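Search this site Enter keyword Go

Drinks table gets a new layout before the Bresdale open evening

The drinks table for the open evening in Bresdale this April will be arranged in a new way, the Stedis kitchen workshop has announced. The table top is covered with brown paper and divided into large squares with blue tape, so that the things for making lemonade and cold tea can have a fixed place.

Last year the evening had 200 visitors, and many of them waited long for a glass. The ice was at one end and the lemons at the other, and the people who served had to walk past each other all the time. The workshop hopes that the squares will make this easier – and that cleaning will be faster too, when the paper can be rolled up at the end.
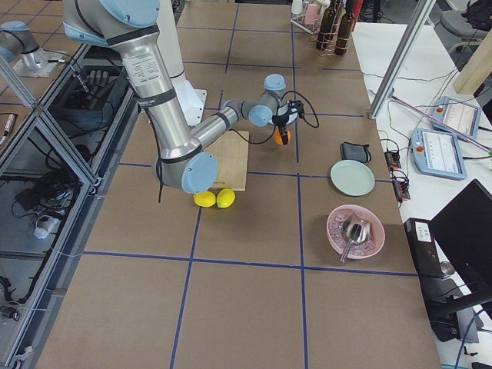

The cutting board and the lemons stay close together, and the pink bowl with ice cubes and its steel scoop is kept on the same side as the pale green plate. Bottles and drinking glasses stand at the far edge. The bottles have a copper-colored wire rack, which the workshop prefers to a tray for tall things.

Visitors can also try to make their own drink. A recipe sheet in large letters will be given out at the door, with three drinks without alcohol and one warm drink for those who come in from the garden. The cups for the warm drink are lent by the Tapley tea room, as in earlier years.

Doors open at 11 in the morning for families with small children, and again in the evening for all others. Entrance is free, but the workshop asks guests to bring back their glasses before they leave.

We use cookies to remember your settings. Accept Read more

Contact | Copyright Stedis | Back to top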